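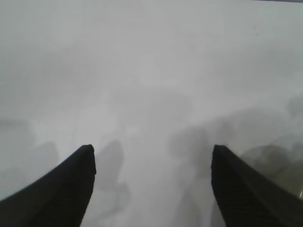

Lamont Community Seed Library: Progress Report to the Zulent Fund
By Ishbel Matheson, August

The grant period is now at its midpoint. Spending is on track and one item has slipped.

Membership stands at 87 households, up from 50 when the grant was awarded. Members have checked out 900 seed packets so far. Beans, squash and lettuce go fastest. Flower seed has been slow, and we will order less of it for next spring.

We held 11 workshops. The seed saving class filled up both times, so a third session is set for a Saturday after the tomato harvest. The composting class drew fewer people than we wanted. Several members told us the evening start was too late for them, and we have moved it to 4 p.m.

The slipped item is the germination testing. We planned to test all returned seed before it went back on the shelf. Returns came in faster than we could handle, and a backlog of peppers and onions is still waiting. We would like to move part of the printing budget to a second heat mat and more trays. Please let us know if this needs a formal request.

The Modska branch has agreed to take a set of drawers this fall. Labels and the sign-out book are ready. Keys are still to be sorted out with the building office.

Recent updates
Drultico Street garden beds: spring notes
How to return seed
Workshop schedule

Contact: Lamont Community Seed Library, front desk
Back to top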